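About us

Hi, I'm Amândio Carvalho, and I started Birby because I was tired of ironing day at my parents' laundry. We sell one thing, the Yin folding kit: two arms, two grippers, a table's worth of software and a person on the phone (often me) when a sleeve goes wrong.

Clothes are hard! A box stays a box, but a T-shirt is a different shape every time you pick it up. So most of our work goes into the grab, and we've changed the fingertips more often than I'd like to admit.

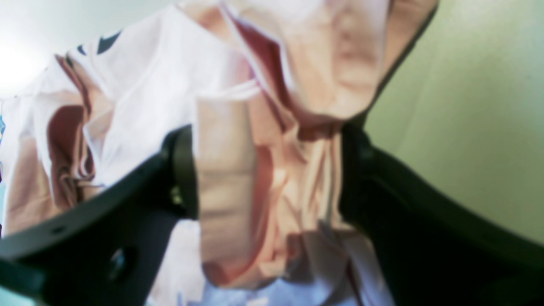

Our workshop is in Naltitz, upstairs from a bike store, and we've been here since the lease on the old place in Nustlow ran out. Come by on a Tuesday if you want to see the kit run – bring your own laundry, the weirder the better. Hoodies with strings still give us trouble, and I'll tell you that before you buy.

The kit is $2997 with setup included. It ships in 20 days and we've sent out 111 so far, mostly to small laundries and a couple of school labs. You can swap the fingers yourself with a screwdriver. If you already have arms, ask me for the grippers-and-software version, which is $1908.

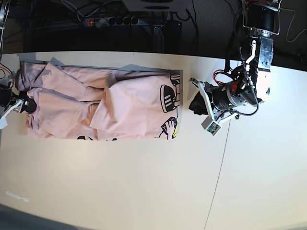 Two grippers, one pink garment, on the folding table.

We don't do socks yet. People ask every week – it's on the list, right after fitted sheets. For anything else, write to me through the contact page and I'll get back to you, usually after lunch.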